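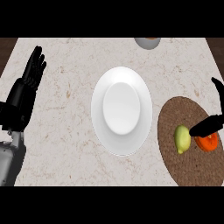
Bench Notes 4: Setting Up the Two-Handed Cell in Simulation
Robot Maintenance and Setup, Urnby evening course
Revised April 2020

Before anyone gets to touch the real cell, you set it up on screen. I know some of you signed up for wrenches and grease, and we'll get there, I promise! But the simulated cell uses the same joint limits, the same home pose file and the same hand controller settings as the one in the bay, so a mistake you make in here is a mistake you'd make out there, only cheaper. Last June a group copied a home pose without checking it and we lost two evenings and one very expensive thumb.

We call the cell Ina, both the simulated one and the real one. When I write "the Ina files" I mean the folder on the course drive, not the copy somebody left on the desktop of machine 6. Please stop using that copy.

What you start with

The scene you'll load is the table task: marble top, white oval bowl in the middle, a woven placemat over on the right with a lemon and an orange fruit on it, and a black hand on either side. The job is fruit into bowl. It sounds like nothing, and then you try it and the lemon goes on the floor.

Load order matters more than it should. Table first, then the arms, then the hands, then the loose objects. If the objects go in before the hands, the contact settings for the fingertips fall back to the defaults and everything feels like it's been buttered. I've complained about this to the Vustport people who look after the software and they say it's on the list.

Checking the home pose

Open the left arm panel and press Home. Wait for it to settle, then read off the seven joint values and compare them with the sheet taped inside your folder. Do the same on the right. Anything more than 2 degrees off, stop there and find out why before you go on. Usually it's one of these:

The wrong pose file is loaded (look at the name in the title bar, it's small and easy to miss).
Someone has saved over the right one. Pull a fresh copy from the drive.
The wrist offset is still set for the old hand. It should be zero with the black hands.

Now open both hands all the way. With the left one held up, palm flat and fingers straight, you can check finger alignment by eye. I like doing this one by eye first and by numbers second, because a finger that's slightly proud of its neighbors jumps out at you (try turning the view a little, it helps). If one is leaning, go to its base joint and zero it. Leave the middle joints alone, they follow along.

Closing speed and grip force

Set the closing speed to 300 on the slider to begin with. It's a unitless number, sorry, I didn't pick it. Higher than that and the fingertips bump the fruit before the thumb has come around. When you've got three good pickups in a row you can start creeping it upward and see where it falls apart for you.

Grip force is a different story, and it depends on the object. The orange one is round and a bit flattened, so it sits nicely and forgives you. The lemon rolls. Come down over it with the fingers across its long side, not in line with it, and close gently. If it squirts out toward the edge of the table you've got too much force on the index finger, every time.

The other thing that catches people is the gap. The two fruits sit close together, and a finger has to go down between them. Bring it in slowly and watch the contact light on the panel. Touching the neighbor is fine, shoving it off the mat isn't. If you really can't get in there, nudge the orange one over first and count that as a separate move in your log.

Camera and view

Leave the view where it is while you're setting up. You can drag it around afterward, but the reach limits overlay is drawn for the starting view and looks wrong from anywhere else. If you lose it completely, View, Reset, and you're back.

Your log

Write down every change you make, even the ones you undo. The Ngata log sheet has columns for the setting, the old value, the new value and what happened. "Worked better" isn't something I can use. "Closing speed 300 to 289, thumb now lands before index" is great, and it's also what you'll want in front of you when you move to the real bay and have forgotten everything.

For next session

Get through the home pose check on both arms and bring a log with at least one clean lemon pickup in it. Read the section on swapping a fingertip pad in the green manual, up to the wiring diagram. If your login still doesn't work, email me before class and I'll sort it out.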